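件名: Re: [automation-ml] 家事・現場雑務の自動化はどこまで来ているか

Rustilov ラインの件、返信します。

> 部品の仕分けや片付けのような雑務について、学習ベースの小型アームで
> 置き換えられる段階に来ているのか、実機を触っている方の見解を伺いたい。
> Beaudoin の展示では台所の片付けまで一通りこなしていたが、あれを
> そのまま受け取ってよいものか判断がつかない。
> 当方の想定は、作業台上の小物を所定の箱に入れるだけの工程である。
> 品種は 25、いずれも片手で持てる大きさ。

結論から書くと、品種と置き場所を固定できるなら検討の余地あり、固定できないなら時期尚早、というのが当方の見方です。

Ivmont の作業室で夏から続けている評価の途中経過を共有します。課題は「台上の物体を把持し、箱に入れる」の一種類のみです。アームはサーボ駆動の卓上型で、産業用の剛性や繰り返し精度はありません。制御は教示データから学習した方策で、物体の座標を外から与えることはしていません。

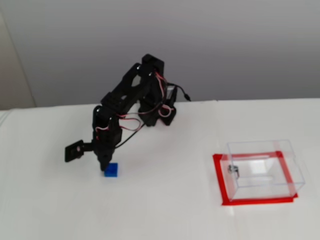 図1 評価課題の作業台。青い立方体が把持対象、赤テープの枠が箱の設置位置。

試行数は 1,035、うち失敗が 187 です。成功率にして 82% 弱。失敗の定義は、制限時間内に物体が箱の中に入らなかったもの全部で、途中で人が止めた試行も含めています。

失敗の内訳は細かく集計し終えていませんが、ログを見る限り、把持の直前で位置がずれる型が最も多いです。指が物体の角に当たって押してしまい、再試行の間にさらに遠ざかる。次に多いのが放す側で、箱の縁に物体を引っかける型です。箱が透明なので縁の検出が不安定になっている可能性は疑っていますが、不透明の箱との比較はまだです。

箱の位置を枠から外した条件も少数だけ試しました。目に見えて悪化したので、本試行では枠内に固定しています。つまり上の数字は、かなり機械側に都合のよい条件での値だと思って読んでください。

ご質問の Beaudoin の展示は当方も見ました。動作が滑らかなのは確かですが、公開されているのは成功した一続きだけで、分母が出ていません。遠隔操作の有無も説明資料からは読み取れませんでした。評価のしようがない、というのが正直なところです。

家庭用途についても一言。洗濯物や食器は、形が変わる、重なる、濡れる、割れるといった条件が付きます。剛体の立方体を一個つまむ課題で八割台の装置を台所に持ち込んでも、後始末の手間が増えるだけでしょう。逆に、現場の雑務で失敗の代償が小さいもの(落としても拾えばよい樹脂部品など)は、夜間に遅い速度で回す使い方なら成り立つかもしれません。タクトを要求される工程には勧めません。

25 品種という条件については、次の点を先に確認されるとよいと思います。

・供給姿勢を揃えられるか。バラ積みなら別の問題になります。
・失敗の検知を誰がやるか。箱側に重量計を付けるのが安上がりです。
・復旧に人が入る頻度をどこまで許容するか。
・品種追加のたびに教示を取り直す工数。当方では一品種につき作業者 2 名で半日かかりました。

最後の項目は見積もりから漏れやすいところです。Murnemstead の報告でも、装置本体より教示と保守の工数のほうが大きかったと書かれていました。専用治具とシリンダで済む工程なら、そちらのほうが安くて速いです。

不透明箱との比較と失敗の内訳は、12月に入ったらこのスレッドに続きを流します。ログの形式を揃えて比較したい方がいれば、列定義を送りますのでリスト宛てに返信ください。

以上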